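Candle tins and a little shelf

I've been on a candle kick since September and the blond wood table has slowly become candle headquarters. It's mostly shuffling things from one side of the table to the other until I like the look of it (and then doing it again after dinner!). My favourites are anything in a patterned tin. I can't walk past one. 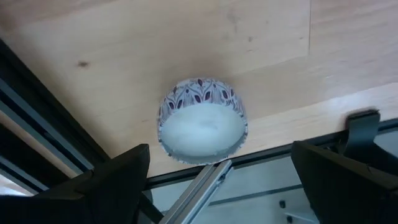
White and fluffy in the middle, with dark purple and maroon leaves round the outside.

I'm a sucker for that sort of border, all the little dots and scrolls tucked in between the leaves. Chanida Thaweesak put me onto patterned tins in the first place, after I'd spent $50 at the Tranditz market on plain glass jars that all looked the same colour once I got them home. She was right, the tins are much more cheerful, and when the wax is gone they're handy for buttons and hair ties.

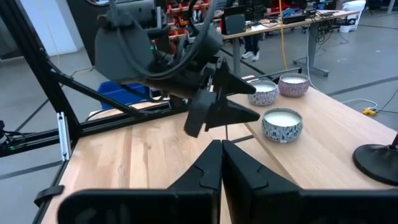 Three tins of white wax. The dark blue and black doodly one is at the front.

I go back and forth on which pattern I like best. The mauve-pink is probably the prettiest, but the doodles win on a grey day. They look good bunched up in a triangle, I reckon, much nicer than lined up like tins at the grocery store.

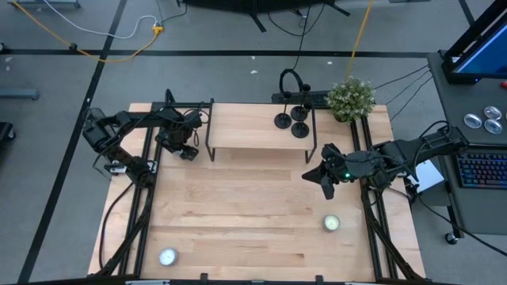 Black candle holders up on the low shelf, tealights down on the table, and a bit of green in the corner.

The holders have such skinny stems, and I love them against the pale wood. The plant with the tiny white flowers is staying put, whatever else moves. Next job is some taller candles, maybe a deep plum colour.

Posted 15 Dec 2024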